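本站使用 Cookie 以改善浏览体验。继续浏览即表示同意。[接受] [设置]

Lullomus 厨房小件整理项目 5月进展报告
提交:Lesell 资助办公室
编写:Delia Filip

一、本期概况
本期完成台面用品的登记与初步分组,累计登记 1,084 件,年度目标为 2,000 件。分组依据为尺寸、材质和清洁方式,登记表已改用第二版格式。
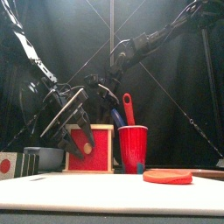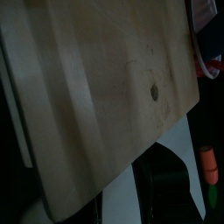 图1:台面上的红色小盒、插有餐具的红色塑料杯及橙色圆形扁平件。图2:米色砧板,板面有细小划痕和浅褐色污迹。

二、分组情况
1. 小型收纳盒:浅色木框、红色面板、正面带圆钮的一款归入干区,不接触食材,只作表面除尘。
2. 杯类容器:兼作餐具筒使用的,与所插餐具合并登记,红柄、蓝柄各单列一行。
3. 砧板:按板面状况分为三级。图2砧板有深色小斑点,圆孔周围较集中,暂列二级,待清洁后由 Renato Dizon 复评。
4. 软垫及盖类:橙色圆形件材质未确认,用途栏暂填“垫/盖”。

三、存在问题
有 23 件材质栏空缺,已退回补填。二级与三级砧板的界线不够明确,两名登记员的判定有出入。Nestor Policarpio 建议以污迹所占面积为准,阈值尚未确定。

四、经费
本期支出限于标签、清洁用品和储物架隔板,未超预算。隔板由 Peltonen 供货,尚有 3 块未到。

五、下期安排
完成砧板复评,补齐材质栏,启动抽屉类用品登记。架位编号由 Imelda Dizon 负责,编号表随下期报告附上。

相关条目
· Lullomus 项目 4月进展报告
· 台面用品登记表填写说明(第二版)
· Flosevex 储物架验收记录
· 砧板分级办法征求意见稿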